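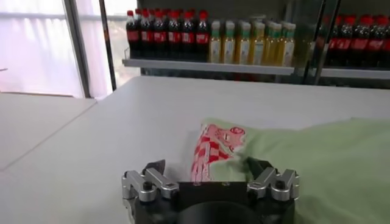 From: Torunn Wikström
To: league-coaches list
Subject: Re: Under-14 draw and the 30 minute halves

Ingvild wrote:

> Two things before the draw goes out. First, can we confirm whether the
> under-14s are playing 30 minute halves again this season? My parents have
> been told three different things. Second, Cluvenau say they can't field a
> full side for the opening round and would like to swap their bye with ours.
> I don't mind, but I'd want it in writing.
>
> Ingvild Strömberg
> Setine under-14s

Hi Ingvild, hi all,

Yes, 30 minute halves for the under-14s, same as last year. The confusion came from the March version of the rules sheet, which had the under-16 times pasted into the wrong row. Ivar has fixed it and the new sheet is on the league page. Please bin any printed copies of the old one.

On the swap, I'm happy with it as long as both clubs email me. I've got the note from Cluvenau already, so I only need yours. Your home game against Pichon then moves back a round. The ground is free and Torbjørn has said he can still referee.

Registrations stand at 290 across all age groups. Of those, 61 haven't been paid, and most of the unpaid ones are in the under-10s. Unpaid players can train but they can't be named on a team sheet. I know that's awkward on the morning of a game, so please chase your families now. The list for each club went out last night. If you didn't get yours, check your junk folder before you write to me.

Shirts: the training tops are pale green this year and the match shirts haven't changed. Children's sizes run small, so go up one if a player is between sizes. 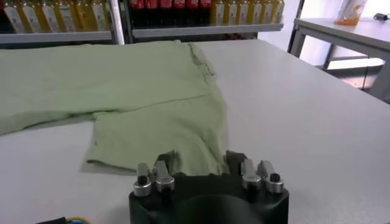

Pale green T-shirt.

Zallari have asked whether they can play their under-12 home games on the bottom field while the main one is being reseeded. The bottom field is a bit narrow but it's within the limits. Visiting teams should park on the school side and walk through – the lane gate will be locked.

Ronja is still short of 2 linespeople for the first round. Anyone over 16 who has done the short course can put their name down, and it doesn't matter which club they belong to. Reply to her directly, please, so the whole list doesn't get it.

I'll send the final draw once I have Ingvild's email about the bye.

Torunn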